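Print this page | E-mail this page

# Kasow: packing bench recordings and shift notes

README, last touched 6/5/24 by Hjørdis Wallin

Hi! I'm Hjørdis, I run the returns floor at Brulby, and I'm the one who ended up writing this because I complained the loudest about the old README (it was four lines long and one of them was a dead link). If you got here from the Skornar wiki you're in the right place.

## What's in here

Kasow is what we call the two-arm bench at Brulby and everything we've saved from it. Right now that means 119 recorded sessions of returned goods being handled, plus the notes my crew wrote at the end of their shifts. The recordings live in `sessions/`, the notes in `floor_notes/`. Each note has the same number as the session it goes with, except for a stretch in January when we numbered by hand and skipped a few. Sorry about that, I'd rather leave the gaps than rename things twice.

The items are ordinary returns: shoes in their boxes, bagged candy, packets in baskets, loose odds and ends. Sessions run up to 84 minutes. Most are much shorter, and the long ones have a lot of waiting in them while somebody restocks the table.

## Why the notes matter

Please read the notes! I know everyone goes straight for the recordings, but the notes are where you find out what the job has turned into. Before Kasow, a returns shift was standing in one spot opening boxes, checking them, closing them, and sending them on. Now the same people set up the table, watch the arms, write down what went wrong and take over whenever an item needs a real look. It's less lifting and a lot more paying attention, and those are tiring in very different ways. A couple of my folks love it. One asked to go back to receiving after two weeks and I said yes the same day.

Shoes are the part we argue about. A shoebox seems like the easiest thing in the world until you've got tissue paper bunched up along one side and a light clog sitting in there at whatever angle the customer left it. My crew can straighten all that with one hand while talking about lunch.

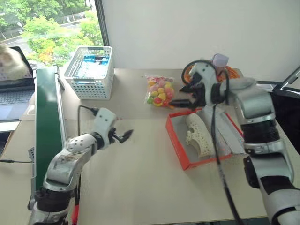
## Working with the files

1. Start with `floor_notes/index.txt`. It tells you which sessions had a person step in.
2. Filter on the `takeover` column if you only want sessions the arms handled alone. A blank means the person on shift forgot to fill it in, so don't read it as a no.
3. Item names are whatever the crew typed. You'll see "clog," "white shoe" and "the holey one" for the same kind of thing, and I'm leaving them that way.
4. The table layout changes a lot. Don't count on a basket or a bag of candy being in the same place twice.

## Please don't

Don't use the notes to rank people. Names are stripped out, but it's a small floor and anyone who works here could guess. I promised the crew this when we started, and Kvam (the site that gets its bench next) has made the same promise to theirs.

Also, don't quote our takeover counts as a reason to cut a shift. Someone tried that in a slide deck and I had a long afternoon.

## Known problems

- Audio is missing from the first batch. We weren't sure we wanted it, and then we were.
- Clock times in the notes are off from the recordings by a minute or so.
- `floor_notes/misc.txt` is a mess and has a recipe in it.

Questions go to me at the Brulby desk. I'm slow on Mondays.

Print this page | E-mail this page

Related items

- Skornar: label list for returned footwear
- Kvam bench setup checklist
- Brulby floor rota, before and after the arms
- Kasow takeover sheet, blank copy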